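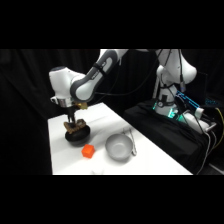 *Narrow fingers on the brown soft-looking object at the black bowl. Orange cube and gray bowl to the right.*

# Gripper comparison, August

We spent most of August running two sets of fingers, two cameras and two controllers on the same arm. The purpose was to pick one combination for the tabletop work this fall and stop swapping parts. This page has a picture from the bench and notes on what we tried. The full log is on the shared drive, 3460 attempts in all, counting the ones we stopped by hand.

## Fingers

**Grollon narrow.** Long, thin, straight fingers with a small contact area. They go into a bowl without touching the rim, and they can get between two things that are close together. On soft items they pinch a small fold and lift from there. If the fold is near one end, the item hangs and swings, and placing it takes longer. We slowed the last part of the lift and that helped.

**Goslow wide pads.** Rubber-faced, 22 mm across. Better on the cube and on anything with flat sides. Worse inside bowls, where the pad edge hits the wall before the fingers have closed. Two pads came unglued in the first week. Jarmo Kinnunen reglued them with a different adhesive and they held for the rest of the month.

Changing from one set to the other takes four screws and a new tool offset. We forgot the offset twice. Those runs are marked in the log and left out of the totals.

## Objects

Same kinds of thing every time: a soft item, a cube, open bowls and a metal utensil. The heaviest item we lifted was 275 grams. Both sets of fingers handled that weight, so it told us nothing about the difference between them.

The soft item was the hardest to repeat. It never lands in quite the same shape, so we stopped trying to reset it to a mark and just dropped it from the same height. Utensils were the hardest to pick up. On a flat table there is very little for the fingers to get under, and the wide pads mostly pushed the thing along. The narrow ones could take it by an edge if the approach angle was right.

Picking up a bowl by the rim is easy with either set. Putting it down level is not. We plan to look at that separately.

## Cameras

The fixed camera stayed where it was the whole time. We ran it with a Kang wrist camera and then again without.

With the wrist camera on, the last few centimeters of the approach were better, mainly on the cube. On the soft item it made less difference than we expected. Once the fingers are close, the item fills most of the view and there is not much left to line up against. White tabletop and strong light also wash out the fixed view in places. We turned the exposure down one step halfway through the month and noted the run number where it changed.

## Controllers

The Civura controller was set up first and did most of the runs. It is smooth, and the stop on contact is gentle enough that we left the bowls loose on the table. The older controller reacts faster but presses harder before it stops. With that one the bowls moved, and we had to tape them down.

Average time for one pick and place with Civura and the narrow fingers was 22 seconds. The older controller was quicker on the cube and slower on everything else, mostly from second tries.

We had 63 stops by hand. Most were in the first few days, while the speed limits were still being set.

## Where we ended up

- Fingers: Grollon narrow
- Camera: fixed plus Kang wrist camera
- Controller: Civura
- Goslow pads stay in the drawer for block stacking

## Still open

- Longer test on utensils, several approach angles
- Setting bowls down level
- Spare fingertips for the narrow set, since one tip already has a nick
- A check that refuses to start if the tool offset does not match the fingers

Log and settings files are in the folder named for the month. If a run number is missing, ask Jarmo before rerunning it.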